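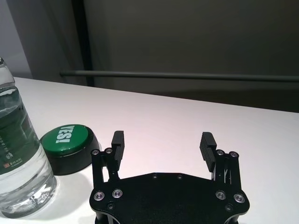
Learning Technology Pilot Officer (fixed term, part time)
Flemport College, Digital Teaching Office

We are looking for one person to run a year of small trials of classroom software, and to tell us plainly which of it is worth keeping.

Flemport has bought a lot of tools over the years. Most came with a launch lunch and a promise about engagement. Several are still being paid for and, going by the login records, hardly used. The last one, a quiz and feedback add-on called Nillon, was rolled out to all 4,000 students after a trial in which the only people asked were those who had signed up to like it. We would prefer not to do that again.

The first job is a proper look at Uvham, a discussion and annotation tool that sits inside our course pages. The supplier says it gets quiet students talking. Maybe it does. You will run it in 3 courses across two terms, alongside sections of the same courses that carry on with the ordinary forum, and write up what you find. If the answer is "no difference," that is what the report will say, and it will be published on the staff site under your name.

What you will do

Set up and look after the trial sections, including the dull parts: enrollments, permissions, the gradebook link that breaks every August.
Agree on what would count as success before the trial starts, and get it in writing.
Sit in on classes and talk to students, especially the ones who stopped using the tool.
Add up the real cost, with instructor time included.
Answer questions from faculty who think this is all a waste of time. Some of them are right, and you should hear them out.

What we need from you

At least 2 years working with online courses, as a teacher, a designer or a support person. You should be able to build a decent survey and know when a survey is the wrong thing to use. Basic statistics, in a spreadsheet or whatever you like. Clear writing. Experience with our course system, Bortolotti, would save you a rough first month, but we can teach it.

We don't need a vendor certificate. Please don't send a "digital vision statement" either. We have read enough of them.

Terms

24 hours a week for one year, starting in August. Two days on campus, the rest wherever you work best. There is a separate budget of $3,000 for the trials, which mostly goes on paying students for their time in interviews. It does not cover travel to conferences. We can't promise the post will be renewed, and we would be wary of anyone who told you otherwise at this stage.

You will report to the head of the Digital Teaching Office, who signs off on the budget but does not edit the findings. Suppliers see each report when everyone else does.

How to apply

Send a résumé and one page about a tool, course or method you once believed in and later changed your mind about. Tell us what changed it. Applications go through the jobs page on the college site and close at noon on the last working day of April. Interviews will be in May, by video or in person as you choose, and we will send the questions ahead of time.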